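Looking After the Organizer Cell at Firkumley

Welcome to our little gallery page! Ashley Haslam here. Cyril Lambert and I share the care of the tidy-up cell in the back room at Firkumley, and after so many kind people wrote in over the winter asking how we keep one arm and one gripper going week after week, I thought I would put up a few pictures and some notes to go with them (more notes than pictures, I'm afraid, but Cyril says that is how I talk, too).

The job the cell does is a homely one. The arm puts cosmetics back where they belong in a desktop organizer, each thing by its own label, and then we take everything out and it does it again. A normal run is 59 placements, and we like to get through one before lunch and one after. Most of what goes wrong is small: a cable that rubs, a bolt that has eased off a touch, an organizer that has been nudged over when someone dusted the table.

Monday morning is setup time. We go over the gripper before anything else, fingers and bracket bolts both, and then bring it in slowly from the side toward the organizer. Cyril likes to do the first approach with the jaws empty, at the lowest speed the controller will give him, with a hand near the stop button and his coffee well out of reach. 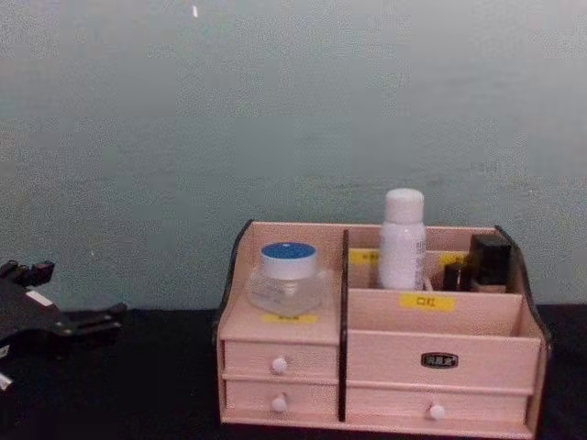

How often do the bracket bolts need tightening?

We check them every 300 cycles and again after any bump, however gentle. A quick turn with the torque wrench is plenty, and if the same bolt is loose two checks running, we take it out, clean the threads and put in a fresh one.

The next part is the one I enjoy most, teaching the positions. Every compartment has its own taught point, and there are 39 of them stored at the moment, counting the drawer pulls and the safe spots in between. We don't teach them all again each week, goodness no! We pick 5, run the arm to each one, and if they all land where they should we leave the rest well alone. When one is off, it's nearly always the organizer that has moved, so we square it up and try again before touching a single number.

Then comes the wrist camera. It's a tiny thing, and it gets dusty faster than you would believe. We wipe the lens with a dry cloth, snug up the little clamp that holds it, and have a look at what it sees with the arm parked over the compartments.

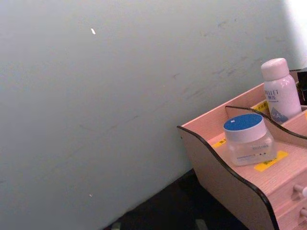 After that we run the label check, where the software has to find each label from three different heights. Glare is our usual trouble, so the blinds come down a bit on bright days. If a label has started to curl at the corner we peel it off and print another one, and Cyril keeps a spare sheet of them in the drawer under the controller, next to the fuses.

The finger pads are the last stop. Ours came from Endadska and they wear nicely and evenly, but they do get shiny, and a shiny pad will let a smooth lid slide. We rub them lightly with a fine cloth and swap the pair when the grooves have gone shallow. The old ones go in a jar for the folks at Tivincombe, who are glad to have them for their practice bench.

If you look after a cell like ours and do any of this another way, please write to us at the Firkumley address. We read everything, usually over tea, and Cyril answers the ones about cables.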